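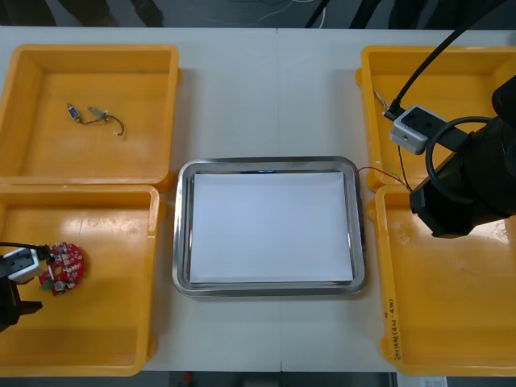

Support at Kairys say the delay is on our side and that a full mailbox would explain every missing order email. I don't buy it. The mailbox is at 153 MB of 600.

Ticket reopened July 7, 2025
Product: Useck order portal
Site: Ernley, parts counter
Status: waiting on supplier

Fault: order confirmations turn up late or never. Orders themselves go through. Same complaint as in May, which was closed as "resolved" after a restart. It wasn't.

Tried so far:
Cleared the junk folder. No confirmations in it.
Sent a test order to a personal address. Late there too, so I can't see how our mailbox comes into it.
Asked Wurnwood branch to place one. Theirs came after 120 minutes.
Changed the mail queue limit from 50 to the default, as told. No difference that I could see.

Kairys reply: please update your browser and try again.

Updated. Tried again. A browser doesn't send the email, your server does. Please attach the sending log for the test order and leave this ticket open until someone has read it.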